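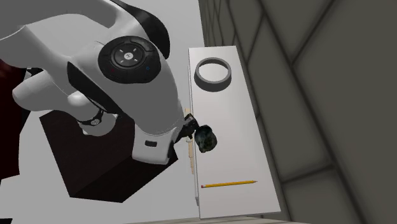

A long white table against a dark stone wall.

Every July the town of Inskip holds a mussel supper, and every July it runs out of mussels by 7:40. Last year 1,291 people bought tickets to a hall that seats rather fewer. The bread held up nicely.

Rival Erkau, 23 miles down the coast, serves its mussels in cream and considers the matter settled. Inskip uses cider, onions and a certain amount of spite. 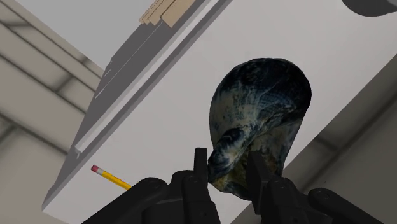 Dark blue on top, gray and beige lower down.

I have eaten at both – twice at Erkau, for fairness – and I still order the chowder.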